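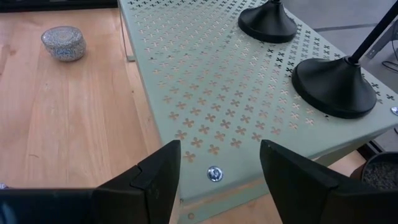

**November, 14:40 — Geum arm, shelf approach, protective stop**

Stopped again on the descent to the front corner of the green shelf. Log shows a force trip at 16 N, fingers open, no grasp commanded. Run 3 of the afternoon; the first two completed.

Suspect the depth estimate. The perforations let the wood through and the planner seems to take the tabletop as the surface — A-yeong Shim saw the same on the Tarnance mesh.

Speed cut from 200 to 100 mm/s. Shelf to be entered as a solid plate in the collision model before any restart.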